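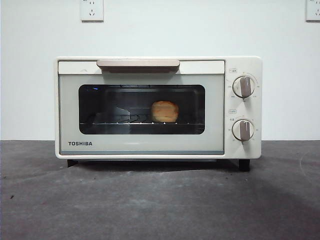

Raketti arm, notebook 3, 11/25/24

Well, the oven door is still the whole job! I spent a good while on the approach path for the handle, and the Kravchuk script now loads all 366 waypoints without complaining – a small joy. 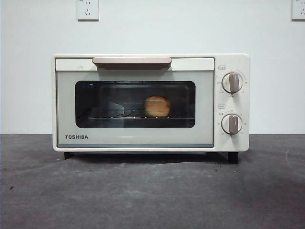 I'd still like to slow the last stretch to 58 percent and see whether the fingers come in any straighter. If not, I'll reprint the tips on the Drukitz in January.

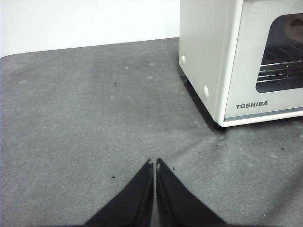
Wrist view, fingertips short of the Toshiba.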